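Home help community > Furniture and floors > Wood finishes

White cloudy patches on an oiled walnut table – strip the whole thing or fix the spots?

Posted by Ruby-Lee Costigan
October 2026

Hi all, long-time reader and I finally have something to ask. I have a big walnut dining table that I got from my aunt when she moved out of her house in Distcombe. It's solid wood, very dark, and as far as I know it has only ever been oiled. She used something called Follura for years (I still have half a can, and the label is so faded I can't read the instructions) and she swore by it.

So last month my son had a bunch of friends over and somebody put a hot pizza box straight on the wood. By the next morning I had a cloudy white patch the size of a dinner plate, plus two smaller rings from glasses. I panicked and did the thing you're probably not supposed to do, which was rub it with a wet sponge and dish soap. Now the middle of the patch is a little rough to the touch and it looks dull when the light comes in from the side.

I've since tried mayonnaise (my neighbor's idea, left on overnight, made the kitchen smell like a deli) and it helped one of the rings but did nothing for the big patch. I also wiped on some of the old Follura and it just sort of sat there being sticky until I wiped it off again.

I called a refinishing place in Strachan and they quoted me $238 to pick it up, sand the top and oil it again, which is tempting, but they can't take it until November and we have family coming for the holiday. Would I make it worse by sanding only the bad area? Do I have to do the whole top? And is there any way to tell for sure that it's oil and there isn't some lacquer on there too? I own a small sander but I've only ever used it on a fence.

Viewed 3,705 times

dovetail_dan

Just sand it. 120 then 220 then oil. I did mine in an afternoon and it came out great, don't overthink it. $238 is a rip off for a tabletop.

Berkay Bayram

Please don't start with 120 on that! I mean no offense to the poster above, but 120 on a walnut top with a power sander is how I put a dip in my own desk, and I've been looking at that dip for 7 years now. You can always go coarser later if you need to.

Let me take your last question first. To find out what's on the table, flip over to the underside or pick a spot near a leg and put a drop of water on it. If it beads up and sits there for ages, you've got some kind of film or a lot of wax. If it slowly darkens the wood, it's probably just oil and the oil is tired. After that, try a cotton swab with a little denatured alcohol on the same spot. If it turns tacky, there's shellac on there, and you should stop and come back and tell us. Lacquer won't react much to alcohol, you'd need lacquer thinner to test for that, and I'd do it outside or with every window open. One catch is that the underside doesn't always get the same finish as the top, so test a hidden bit of the top edge too if you can find one.

Now for the white patch. That kind of cloudiness is usually moisture that got pushed into the finish or the wax by the heat. The mayo trick works (when it works) because it's oily, and so does petroleum jelly, which smells a lot better. But the rough part you're feeling is something else. That's raised grain from the wet sponge, and no amount of jelly is going to lay it back down.

What I would do, in this order:

Wipe the whole top with mineral spirits on a clean rag and let it dry overnight. You'd be amazed how much old gunk comes off, and it'll take that sticky layer with it. My rag looked like I'd cleaned a chimney.

Warm the cloudy patch very gently with a hair dryer on low, keeping it moving, and wipe on a little oil while the wood is still slightly warm. Sometimes the haze fades right there and you're nearly done.

If it's still rough, take a piece of 320 paper and a flat block and go over the patch by hand, always along the grain. Feather it out well past the edge of the mark so you don't leave a border. Then 400. Vacuum, wipe, look at it from the side.
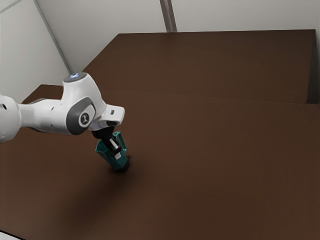 After that you oil the entire top, even the parts that look fine, or you'll end up with a shiny island in the middle. Thin coat, wait fifteen minutes, wipe off everything that hasn't soaked in, and I mean everything. Leaving it on too thick is why yours went sticky. Do a second coat the next day. I've switched to Curari for this, mostly because it's the one my hardware store carries, and I've been happy with it on dark wood. I wouldn't use the old can. Oil that's been open that long can thicken up and then it never really cures.

And please lay your oily rags out flat outside to dry, or put them in a bucket of water. Don't ball them up in the trash. They can heat up and catch fire by themselves – my brother-in-law lost a trash can and part of a garage door that way.

If you do all this and still hate it, the Strachan people will be able to sand it in November just the same. I don't think the price is bad at all if pickup is included.

Ruby-Lee Costigan

Thank you Berkay! The water drop soaked in and the alcohol didn't do anything, so I'm going with oil. I did the mineral spirits last night and the rag was disgusting. The patch already looks smaller but that could be wishful thinking. Picking up 320 paper tomorrow. Does it matter if it's the wet/dry kind?

Berkay Bayram

Either one is fine, just use it dry.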